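Progress report to the Redirham fund, February
Paper handling from the wrist view

Dear Iresha,

Thank you again for the patience you showed us over the winter, and for the kind note you sent after the last report. It went up on the wall by the kettle. We have plenty to tell you this time, so please forgive me if I wander a little.

The main news is that the second round of trials is finished. We recorded 1,671 attempts at picking up printed sheets in cluttered corners, and after Kasun Sarkar had been through every one of them we kept 1,497. The rest had gaps in the joint data, and he felt (rightly, I think) that patching them would cause more trouble than it was worth. Stavros Trajkovski retrained the policy on the kept set and it now holds its line toward the paper much better than it did in the fall - even where there is a busy pattern right beside the sheets, the very thing that used to send it wandering off.

The corners themselves are a good mix. In one of them a stained, marbled wall meets a panel of pink leopard-style rosettes, with a few text-covered sheets standing more or less upright where the two come together and others lying crumpled lower down, by the gripper. 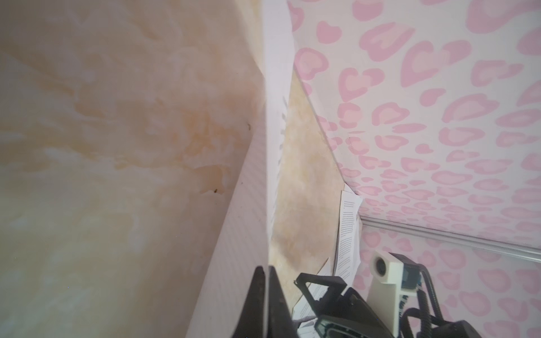
What is still hard

Crumpled sheets remain our weak spot. When the gripper body hides part of a page, the policy tends to hesitate, and sometimes it goes for the upright stack instead. Jarrah Donnelly is trying a short memory of earlier wrist views, and the first two runs were encouraging enough that we would like to carry on with it.

Next steps and budget

We plan five more corners at the Jeltutholm lab, then a comparison with the Hayashi baseline. Spending is on track, and we are not asking for any change to the schedule.

With warm thanks from all of us,
Edmund Chmielewska

Related items
Virkex gripper: calibration notes
Progress report, fall
Jeltutholm lab: booking and access
Hayashi baseline: how we score a grasp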